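Fri 4 April

Corinne Wojcik has nine minutes before the next delivery, she tells me, and then she gives me most of an hour. We stand up the whole time. There is one chair and it has a box of tape on it.

She runs the packing side of Sketela, which sends out snack and drink boxes to offices, break rooms, a couple of dorms. Last month they shipped 2694 boxes. The month before, 2562. She knows both numbers without looking. "You live with those numbers. I could tell you my boxes and I couldn't tell you my blood type."

I'd come to ask about the packing tables. People who get the boxes keep writing in to say nothing is ever crushed, and I wanted to know how. Short answer: order. Long answer, well.

"Heavy goes flat on the bottom. Everybody knows that and then everybody stands the bottles up anyway," she says. "Standing up looks nice. You open the lid, there's your drink, hello. But a standing bottle falls over in the truck, and what does it fall on? The chips."

So the bottles lie down. All of them, always. She learned it at her first job, a warehouse called Espinoza where she packed jars for two summers and got yelled at, her words, in a helpful way. Label up if you can manage it. If you can't, fine, nobody is sending a box back over a label.

The tops were her idea. The old ones were brown and so were the cartons and so was half the stuff going in them, and things got left behind. A granola bar on a brown table just disappears. "I wanted a color no food is," she says. Then she thinks about it. "Limes. OK. We don't do limes."

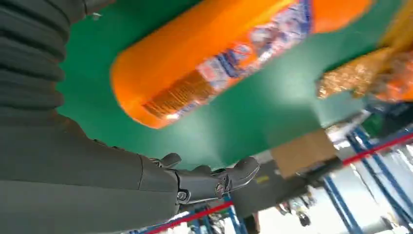
Shaimaa Abdel Rahman thinks the color is the least of it and that what made the difference was clearing the tables between orders, every order, down to the bare top. It used to be that leftovers from one box sat there and drifted into the next. Someone in accounting would get two drinks and someone upstairs would get none, and both of them wrote emails.

Corinne doesn't argue. "She's right. She's right and it was her rule, so put that in." She still likes the color though.

We go on to foil. I had not planned on foil. Corinne has strong feelings.

"Foil packs are the worst thing we handle and the prettiest. They're slippery, they slide off each other, and they're full of air so they take up all this room and weigh nothing." The trick she teaches is to put the foil in last and on its side, tucked against whatever's round. A round thing leaves gaps along the bottom edge and the top edge, you can't help it, so you use them. Small packs in the gaps. Paper over. Close.

Do you ever push the air down? She looks at me like I've asked if she ever kicks the box.

"No. You push, it pops, then it's crumbs. If it doesn't fit you picked the wrong carton. Go get the other carton."

There are two cartons, by the way. The small one, and one they call the Beta, which was supposed to be a trial last August and never got a real name. The Beta is longer. A big bottle goes in corner to corner with space left over on both sides, and she says that's the whole reason they kept it. They ordered 1000 to start and ran out faster then they thought.

I ask what a bad day looks like. She doesn't have to think.

"Mixed sizes. Somebody upstairs decides it's a variety month." Variety month means big bottles and small bottles, in with pouches and the flat cookie tins, and no two orders alike. Nakico, the supplier for most of the drinks, changed a bottle shape once with no warning. Wider at the shoulder. Not by much. Every box that week had to be worked out again from nothing, and she ended up drawing the layout on the back of a pick sheet and taping it to the wall. It's still there. The bottle has changed back since.

Then there's training. New people get one morning. Half of that is watching, she says, and most of them hate it, they want to get their hands in. She makes them lay everything out first, biggest to smallest, nothing in the carton yet. Look at it. Then pack.

"Fast people skip the laying out. And they are fast! For an hour. Then they've got a tin left in their hand and a closed box and they don't know which box."

Ayana Woldegiorgis was one of the fast people, apparently. Now she packs the long-distance orders, the ones that ride for days, and she lays out everything. I asked her for a tip on my way past and got one without her turning around. "Shake it before you tape it. If you hear somthing, open it."

I shook one. Corinne let me. Nothing. Paper maybe.

What about at home, does she pack her own groceries like this? "I'm terrible," she says. "I throw it in. My sister does it properly, I just drive." Bread under the milk? "Bread under the milk. Every week."

The delivery turns up while we're on this, so that's more or less it. She's already moving the tape off the chair, not to sit down, she needs the tape. One last thing, over her shoulder, for anybody packing a box at home for a kid at college or whoever: buy the carton after you've bought the stuff. Bring the biggest bottle with you to the store if you have to, lay it in the bottom, see if it goes.

"They'll stare at you," she says. "Let them."

Sketela takes office orders through Wednesday for delivery the week after. Dorm orders are closed til August.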